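October, workshop notebook, late afternoon

Back on the Rimkutė record today, the one with the string parts, and I'm so glad I left it alone for a while because my ears were tired of it! Played side one straight through on the old speakers before touching a thing. The vocal on "Tranness" is lovely, really lovely, but it was sitting a hair behind the piano, so I pulled the piano down in the verses and left the choruses as they were.

Tempo notes for whoever picks this up: the Brulthorpe version is at 122 and the album version is slower, so please don't paste the backing vocals across without checking (I did, and it was a mess). Take 13 is still the keeper for the bridge. Take 15 has the better last line, and Piret Kütt wants to try joining the two.

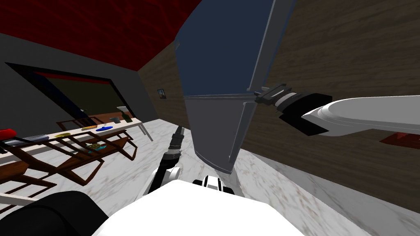 Sleeve ideas for the single came up again over tea, and Piret and I went round and round as usual, me wanting a plain portrait and her wanting something odder. I do like the thought of a deep red over a brown wood grain, like the ceiling and wall there, with the title set small in light gray. White marble with gray veins might suit the back cover, if the lyrics stay readable on it. Lernberg would press 60 test copies for us, so the artwork can wait until those are approved. Tomorrow: bridge edit first, then strings.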